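25. Januar 2021

Den ganzen Vormittag an der Zelle in der Simulation gesessen. Der Greifer hielt die Pfanne am Stiel, aber im Protokoll lief die Kraft am Handgelenk weg, sobald der Arm über die Spüle schwenkte. Meenakshi tippte auf die Masse der Pfanne. In der Datei standen 170 Gramm, das war noch der Wert vom Topfdeckel aus dem Oktober.
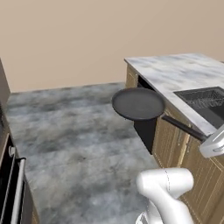
Masse korrigiert, Schwerpunkt neu gesetzt, weiter vom Griff weg. Danach 13 Durchläufe, zwei davon mit Abbruch – beide Male meldete Gelenk vier den Grenzwert. Den Grenzwert lasse ich vorerst stehen, Nerys will ihn erst mit der echten Zelle in Flirngate vergleichen.

Nachmittags den Nullpunkt der Finger neu eingetragen und die alte Konfiguration unter Sondetti abgelegt. Reibwert am Stiel noch offen. Morgen zuerst Gelenk vier, dann die Schublade.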